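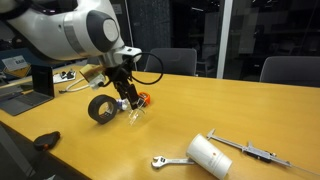

The long table, tape and all.

Shared table: your questions answered

What can I leave on the long table?
Anything you're using that day. Tape, cups, bottles, a wrench or two, your laptop at the end - I'm really not fussy! What I do mind is sticky stuff straight on the wood (it's a lovely warm colour and I'd like to keep it that way).

Where does the caliper live?
In the Peltell drawer, second one down, in its case. Please close the jaws before you put it away, and don't pile heavy things on it. The adjustable wrench goes in the drawer underneath.

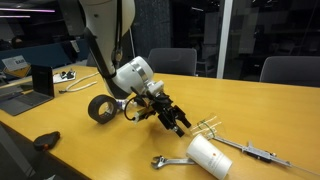 If you can't find the case, pop the caliper in the drawer anyway and leave me a note. I've got 3 spare cases from Krajewska and they all fit, more or less.

Are the cups for drinking out of?
No! Paper or plastic, if it's on the table it's for screws, odds and ends or trying things out with. Drinking cups are in the kitchen, on the shelf over the sink.
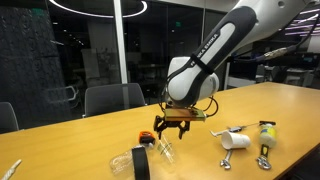 Waldemar Mazurek
Workroom manager, Brellville

Can I borrow the tape measure?
Yes, of course, the orange and black one is for everybody. Just keep it in the building - we lost one in July and I'm fairly sure it's in Plutovville by now. If you need one to take home, ask me and I'll dig something out.

What about straps and rope?
Straps get rolled up and go in the basket by the door. Rope goes on the hooks, coiled please, as I spent around 15 minutes undoing knots last time and I wasn't very cheerful afterwards.
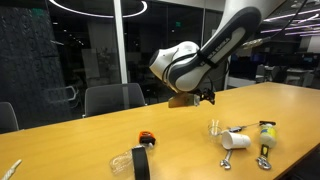

A strap, cups and hand tools out on the wood.

When does the table get cleared?
Every evening at 7. Empty bottles go in the recycling, tools go back in their drawers, and anything I don't recognise ends up in the box under the window. Have a rummage in there before you buy a new one!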